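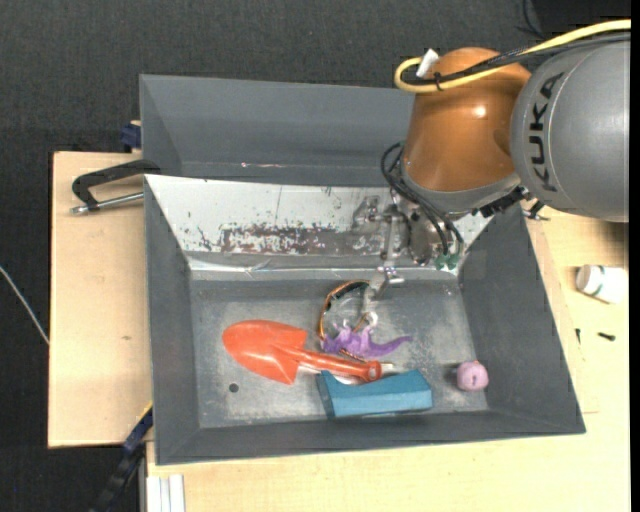 Gøran Tangen's view is that the stop threshold was set too high from the start, and that the faulty episodes should have been left out of the release altogether. We kept them in, flagged, as several users wanted failures to train on.

Skelto bin picking, data card

Contents: 3,226 grasp attempts on mixed toys in a metal bin, KUKA arm, fixed camera. Joint torques and gripper width are logged with every attempt.

Known fault
In December the gripper began closing late on thin or looped items such as wire. The finger could reach the bin floor before the close command arrived, and the arm carried on pushing. The protective stop did trip, but later than it should have. Umut Gökçe traced the delay to a log writer that blocked the control loop when its queue passed 600 messages.

What is affected
Attempts numbered 3,000 and above. They carry fault_flag = 2. Torque values in the last part of each descent should not be used as contact labels — the timestamps lag behind the motion.

What changed
The log writer now runs as a separate process. The stop threshold has been lowered. Nobody reaches into the bin until the drives are off, including to free a snagged item.

Not fixed
Gripper width is still missing from a few flagged attempts.

Report problems to Signe Rustad.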